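Thursday, 13th August

The Galtville aging study resumed this morning. Shireen Mkhize presented the household returns, 3,464 in all, and the office accepted them without change.

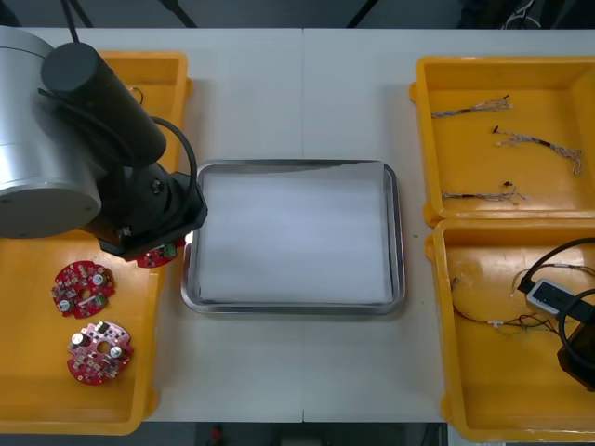
Lundar district has lost 400 residents of working age since March. Its school will close one wing.
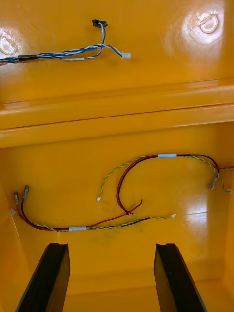
The pension tables remain unfinished — the Nwankwo figures arrived late and must be checked again.
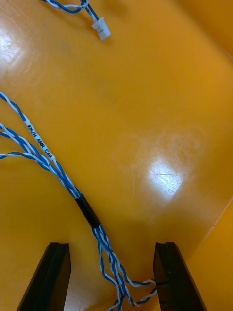 Twisted wires on an orange-yellow surface.

Giseder has asked for 40 more home care places.
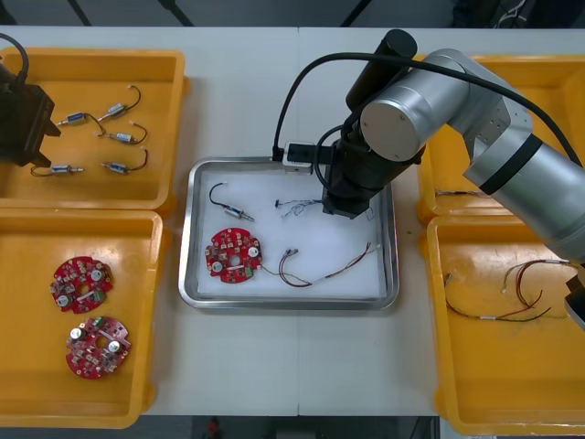
Matters for tomorrow

Reply to Giseder. Send the Lundar draft to print.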